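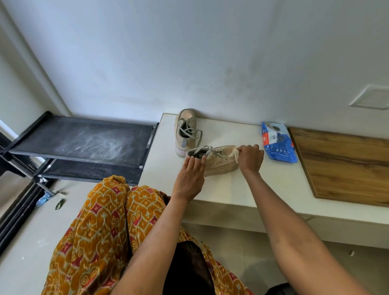 Leave it longer between layers, came the reply when I moaned about this in the tea break thread, and stop rubbing. Well, I have left it longer. I have left it so long that I've had breakfast, unloaded the dishwasher and missed a bus, and my sun cream still rolls up into little grey worms the moment foundation goes anywhere near it.

Sun cream pilling under foundation, what am I doing wrong?
Posted by beigebutwilling, 2 June 2022

My morning goes like this. Wash with plain water, Bistard hydrating serum, Bistard day cream, Nistor face sun cream (the matt one in the squeezy tube), then Vistia foundation put on with a flat brush. By the time I get to my chin I look like I've been at a school rubber. It's worst along the jaw and at the sides of the nose. If I skip the sun cream the foundation goes on like a dream. If I skip the foundation the sun cream behaves perfectly well and I look like someone who has had bad news.

I timed the gap this morning and it was 13 minutes, so please don't tell me to wait.

Things I have tried:
Less day cream. Slightly better.
Primer from Briltelero between the sun cream and the foundation. Much worse, bigger worms.
Scrubbing my face the night before. No difference, but I was very pink.

I don't want to give up the sun cream as I burn in December. I'd also like to keep the foundation, having bought two of them to use up my 3000 Briltelero points before they expired. The serum I have no feelings about. Is it a matter of swapping one thing, or do I have to start again?

Combination skin, if that helps, dry at the edges and shiny down the middle.

pattingnotwiping
Drop the serum for a few days and see. You've got four things on your face before any colour goes on, and at least a couple of them probably have silicone in. Look for words ending in -cone on the back, dimethicone being the usual one. Silicone is what makes things feel slippery and smooth, and when you stack a lot of it the layers don't grip each other, they skid about and ball up. Your primer is very likely more of the same, so that would explain the bigger worms.

What I'd do, in this order:

Try the sun cream by itself on clean skin, with nothing under it. Let it set, then rub your cheek with a dry finger. If it rolls up even then, it's the sun cream and you can stop being suspicious of everyone else.

If it doesn't, add the day cream back the next morning, only on the dry bits. Your middle can almost certainly manage without.

Leave the serum for night time. It won't be offended.

Then there's the brush. Flat brushes drag. You are more or less sweeping the sun cream off and painting it back on as crumbs. Use a damp sponge, squeezed out well, and press. Do small areas and don't go back over them once they're done, however tempting it is. Same with the sun cream itself: spread it while it's wet and then leave it alone, as most of them start to form a film quite quickly and fussing breaks it up.

Please don't solve this by using a tiny dab of sun cream. Everybody does, me included for years, and then it isn't giving you what it says on the tube. If you need to put it on in two thin goes to get the full amount, do that.

Also leave off the scrubbing. Sore flaky skin pills more.

lidlessjar
just get a tinted one, job done

marshmallowforehead
I had the same trouble with a different sun cream and a different foundation, so take this with a pinch of salt. Mine turned out to be the day cream. It was one of those gel ones that feels tacky when dry, and anything at all on top of it rolled. I changed to a boring plain cream and it stopped.

The sponge advice is good, but I'd add that fingers work too, if you pat. It takes longer and you look as though you're trying to wake yourself up.

I don't agree about the tinted one. I tried a couple and they came in a choice of three colours, none of which has ever been seen on a person. Might be fine for you.

If you do find it's the Nistor, keep it for your arms and neck. Mine lives by the back door and gets used for gardening.

beigebutwilling
Did the bare skin test. No worms! Added the day cream at the edges only and got a very small amount by one ear, which I can live with. Serum has been moved to nights. Sponge is on order, and I'm patting with fingers in the meantime. Still missed the bus.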